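# How to check a claim about public benefits before you share it

Posts about who gets what from the government spread fast, and many leave out the part that matters. You can check most of them in under an hour.

**1. Write the claim down in one sentence.** Strip out the adjectives. "The city of Vaklow paid a man's rent on two homes" can be checked. "The city is handing out free houses" can't.

**2. Find the first version.** Search a distinctive phrase in quotation marks and sort by oldest. Last July a story about Vaklow housing went through 1,609 shares, and nearly all of them led back to a single post on a local forum.

**3. Look for a record.** Court filings, council minutes and budget reports are usually public. If a criminal case is mentioned, get the docket number and read the sentencing document. Benefits often come up there, with dates.

**4. Check whose money it was.** A rent payment may come from the city, the state or a federal program - the rules differ for each. Vaklow's housing office lists its programs by funding source on page 2 of the annual report.

**5. Ask the agency.** Keep the email short. Staff can't discuss a named person, but they can tell you whether a program allows what the post describes. Noémie Lefèvre at the Skastent tenants' desk answers general questions before noon.

**6. Compare the numbers.** The forum post said $300 a week. The court papers gave the same figure per month, for one household.

**7. Share what you found, with the link.** If part of the claim held up, say which part. If you already shared the wrong version, edit the original post and leave a note at the top.

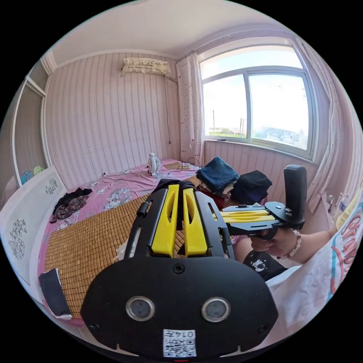

Keep copies of whatever you relied on, as council pages get moved when the site is updated.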